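Changer la mémoire d'une tour : préparer le poste

Chez Wurkside, les pièces démontées se rangent sur un support fixe. Chaque élément retrouve ainsi sa place, et les vis ne roulent pas sous le boîtier.

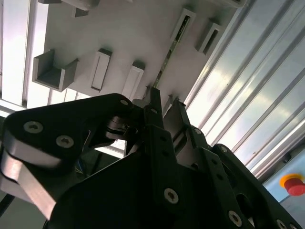
Faut-il retirer la pile de la carte mère ?
Pour un simple changement de barrettes, on la laisse en place. Couper le courant et débrancher le câble suffit.

Ouvrir le boîtier

1. Éteindre la machine, débrancher, puis appuyer 2 secondes sur le bouton de marche.
2. Coucher la tour sur le flanc et ôter le panneau latéral.
3. Toucher une partie métallique nue du châssis avant de mettre les doigts à l'intérieur.

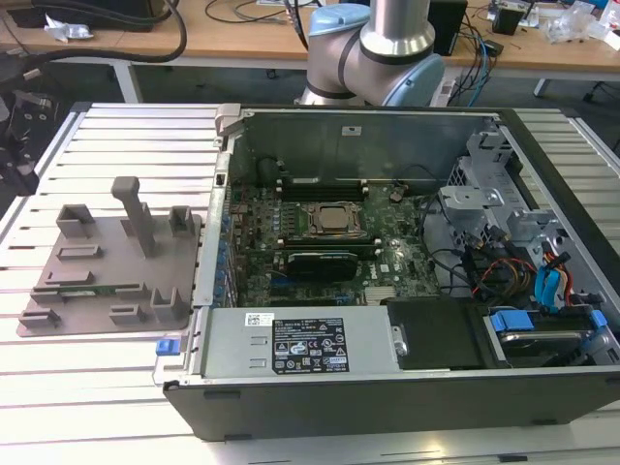 Gardez les vis du panneau dans une coupelle à part, elles n'ont pas toujours le même pas que celles des disques. Si la poussière est épaisse, un coup de pinceau sec avant de continuer.

Retirer et remettre les barrettes

4. Écarter les loquets aux extrémités du connecteur.
5. Tirer la barrette bien droit, en la tenant par les bords.
6. Aligner l'encoche de la nouvelle et appuyer jusqu'au clic.

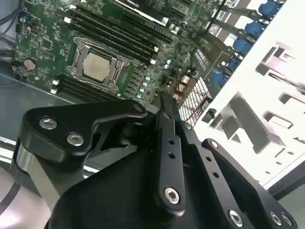
Vérifier avant de refermer

Rebrancher, démarrer, lire la quantité de mémoire dans le BIOS. Si elle est fausse, couper et réenfoncer les barrettes.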